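Printing gripper fingers that line up: what worked on our bench

I've been building a hand-held gripper at the Zurkommont shared workshop since January, and I am having way too much fun with it. A few tips from the fingers, which took me longer than all the rest of the tool put together.

Print them chunky. My first pair was slim and pretty and bent like a ruler as soon as I squeezed a jar lid. The second pair is a big blocky wedge with a flat inner face, and it feels so much better in the hand! I went up to 5 walls and left the infill alone. More walls did far more for me than more infill ever did.

Lay the finger down so the layers run along its length. Standing it on end saves space on the bed, but mine snapped right at the base (twice, same spot, I'm a slow learner).

Put the mounting holes in the model. Drilling them later wanders, especially near the tip where there isn't much plastic to bite into. I draw mine a hair undersized and clean them out by hand with a bit held in a pin vise. Go slow, back it out often, blow out the crumbs.

Print left and right in the same job from the same spool. Mirror the file in the slicer and check the preview before you hit start. I have a lovely collection of left fingers if anyone needs one.

Dark filament hides scuffs nicely but it also hides bad layers, so run a fingernail down every face before you bolt anything on. I used the end of a dark green Ornel spool.

For lining them up, work over something pale and plain with the light coming from above. The dark edges stand out against it and you can compare the angle of the two tips at a glance. Open the fingers wide first, snug the screws, then close them gently and look for daylight between the faces. Loosen, nudge, try again. I got mine square on try number 4.
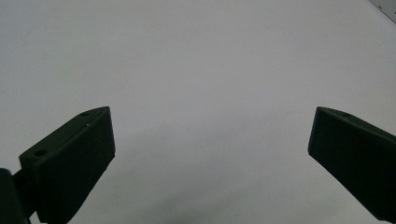
Both fingers open over a plain pale surface, nothing between them yet.

Last thing, go easy on the screws. Plastic creeps, so tighten until snug, leave it overnight and give it a tiny bit more the next day. Next up for me is gluing on some thin rubber for grip. I have two kinds to try and will add notes once they've been through a few jar lids!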